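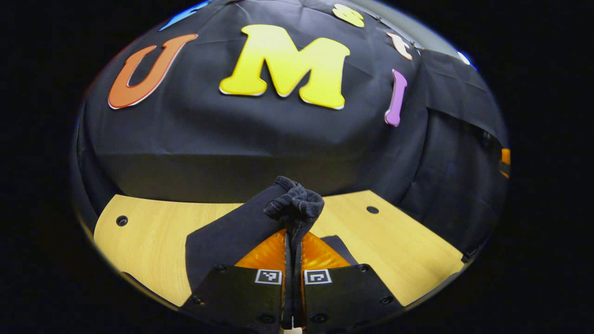 *Foam letters on the black cloth, with a yellow M near the top.*

I have been trying to learn the street names in Virnurby since January, and I finally have most of them. It's a small place, but half the signs are missing and the other half are spelled two ways. Timitz Street is "Timits" on the bus map. Issahaku Lane has one S at one end and two at the other.

My neighbor Octavian Manole has lived here for 122 months by his own count, and he still gives directions by what used to be on the corner. Turn at the old bakery, go past where the shoe repair was. I nodded for weeks before I admitted I had no idea what he meant.

What helped was walking. I picked one part of town each evening and went out at 5 with a pencil and a folded sheet of paper. I wrote down every name I passed, then tried to draw the streets from memory when I got home. The first maps were bad – I had the river running through the post office.

I still mix up the four short streets behind the school. Next month I'll start on the hill, where Fiifi Amegashie tells me the house numbers go up to 1,555 and skip most of the ones in between.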